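Home | Ask | Topics | New posts | Members | Log in

Can a machine fold and put away laundry yet? Small alterations shop

Posted by Tolent in Household and small workshop

Good morning to all. I run a small shop for alterations and repairs, with a washing service for table linen that we started in October. English is my third language, so please excuse my mistakes.

My problem is simple to explain. We wash and return napkins, tea towels and small cleaning cloths for five restaurants. Washing and drying are done by machines and I have no complaint there. But after the dryer everything is handwork. Somebody must take each piece from the pile, find the corners, make it flat, look for stains, mark the stain with a pen if it must be treated again, fold it, and put it on the correct stack. On a busy day this takes my colleague and me until six in the evening, and the sewing waits.

I read very often now that robots can do such chores. I have seen short films in which two arms fold a T-shirt very nicely. Then I ask for prices and the answers are vague, or the seller wants to know my yearly volume and does not write again. So I would like to hear from people with some practice. Is there something a shop of my size can buy, and would it handle mixed pieces? I can pay roughly 3000 pounds, perhaps a little more if it is reliable. I do not need it to be fast. It may work in the night if it wants.

Thank you for your patience.

Stitedora
Member, 49 posts

I worked for some years in a hotel laundry and later in a company which tests handling equipment, so I can answer a part of this.

For big flat linen the machines exist since long ago. Sheets and tablecloths go into a feeder, then an ironer, then a folder, and the result is very good. But a person still gives the corners to the feeder in most places, and such a line fills a room. For your budget you can forget it, also second-hand.

Small mixed pieces are the difficult case. A cloth has no fixed shape. When it comes out of the dryer it lies in a heap, and the machine must understand where the edge is, which layer is on top, and whether it holds one layer or two. For you this is nothing, your fingers feel it. For a gripper with two hard fingers it is a serious problem. Many groups now try to teach it by recording how people do the work, with grippers held in the hands, and then training the arm on the recordings.

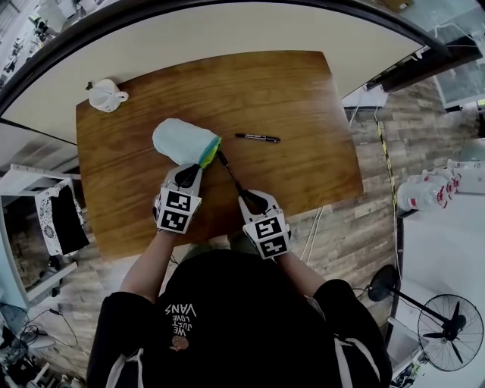
Why is a crumpled cloth harder for a machine than a plate or a box?

A plate looks the same every time, only turned or moved, so the machine can learn a few good places to hold it. A cloth looks different each time it is dropped, and it changes again at the moment it is touched. The machine has to look again after every movement and decide again, and small mistakes grow with each fold.

What I have seen with my own eyes: an arm which folded towels of one size and one colour, taken one after another from a tidy pile. It managed 80 towels in a shift before someone had to help it. When we gave it napkins of another fabric, it pulled two at once, and nearly every stack had to be done again. Marking a stain with a pen is one more job on top. It needs a fine hold on the pen and a light pressure, and the cloth must not slide away. I would not wait for this one.

My advice is to spend the money on the table. Get the height right for your back, put the bins for each restaurant within reach, and use a folding board for the napkins. With us the folding board saved more time than any machine we tested. Also ask your restaurants to agree on one napkin size. If you later want a machine, this will help you too.

Ackroyd

No. Not for 3000. Ask again in a few years.

Prudercombe
Member

I do not fully agree with Stitedora. I have no laundry, I have a small packing workshop, and we rent one arm by the month. It puts filled jars into cartons and it does this well. So shop-floor chores, yes, if the thing is hard and always the same. We tried it also with cloth bags, and there it was bad - it dropped them or closed on nothing.

But please do not think of the whole job as one. Perhaps a machine could carry the finished stacks or count them, and you keep the folding. Before you sign anything, send the seller a sack of your real napkins, not ironed, straight from the dryer, and ask to watch the whole sack being done without a pause. The one I asked wanted to choose the pieces himself, and I stopped there.

Renting costs more over the year, but you can give it back. Read carefully who pays when it stands still.

Tolent

Thank you all, this is very clear. I will begin with the folding board and speak to the restaurants about the size. Stitedora, what thickness was your board, and did you use wood or plastic? Ours would stand near the steam iron.

Stitedora
Member, 49 posts

Plastic, 5 mm, with round corners. Keep it away from the iron, it bends.

Contact | Rules of the site | Copyright of posts remains with their authors | Back to top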